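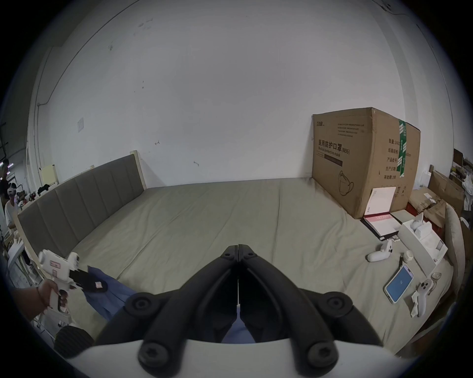

Cleaning Makeup Brushes and Sponges at Home

Brushes used for foundation or cream products should be washed every week. Brushes used only for powder may be washed every 15 days. The following method is recommended by the Prisance household advice desk.

Fill a bowl with lukewarm water and add three drops of mild shampoo. Hold the brush with the bristles pointing down and move it gently in the water. Keep the metal collar above the surface, as water inside it loosens the glue. Rinse under the faucet until the water runs clear, then press the bristles in a clean towel.

Reshape the head with the fingers and lay the brush flat, with the bristles extending past the edge of a shelf. Do not use a hair dryer. Large powder brushes should be left overnight.

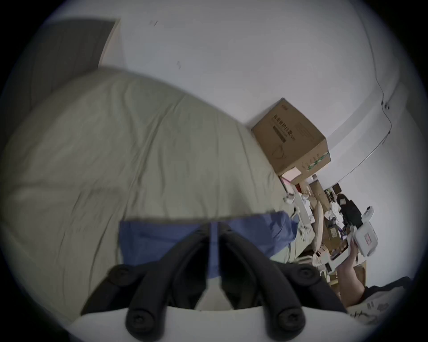 Blue cloth on a beige bed cover.

Sponges require more care. Wet the sponge fully, work in a small amount of bar soap, and squeeze until no color comes out. Sponges that are torn, or that smell after washing, should be discarded. Damp sponges must not be stored in a closed makeup bag.

Foundation on a towel or pillowcase should be treated before laundering. Scrape off the excess with a spoon, apply dish soap to the back of the fabric, and leave it for 15 minutes. Rinse with cool water and check the mark before using the dryer.

Text prepared by Hoi-yan Yau and reviewed by Chi-keung Lai. Next review: December.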